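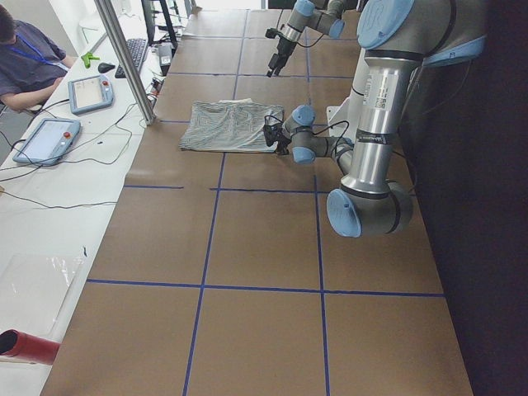
By the Lutenora floor desk | November
Print this page | E-mail this page

Are the arms taking my job?
I get this one every week! No. I folded by hand for 12 years and I still work here — I just spend more of my shift at the side desk with a pendant now.

What's the blue tape for?
It marks out the table so we can all talk about the same spot. Please don't peel it, even if a corner is bugging you.

Do I need to know how to code?
Nope. The training is 70 hours, paid, and most of it is hands-on with striped cloth (wrinkles and all, they're good practice).

Will my pay change?
Pendant shifts pay the Prellero rate. Ask me for the sheet.

Can I go back to hand folding?
Sure, tell me before the schedule goes up. We still do the 300-piece orders by hand.

Print | E-mail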